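Nunalell Gripper Notes
Maintained by Berkay Uçar

This file is about the hand-held gripper number 4 only: how we set it up and how we look after it. The recordings are in the Jorach folder, 641 episodes at the moment.

Before each session, wipe the two finger pads with a dry cloth. Check the pivot pins on both jaws - a pin that stands out must be pushed back before you record. Then open the jaws fully and start with the plush toy task.

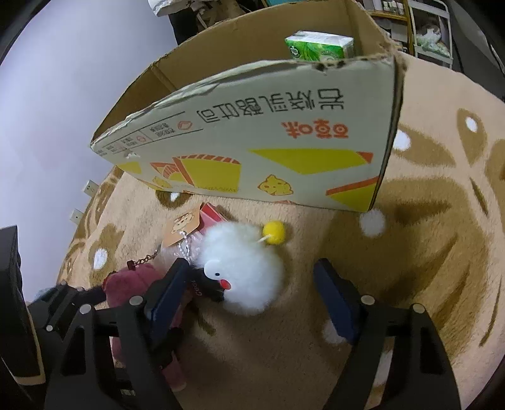
When should the finger pads be replaced?
Replace both of them together when one starts to lift at the tip, and write the change in pads.txt.

After new pads, close the jaws slowly and look if the pads meet flat. If they do not, loosen the left one and try again. Episodes before 672 use the old numbering, so please do not rename them.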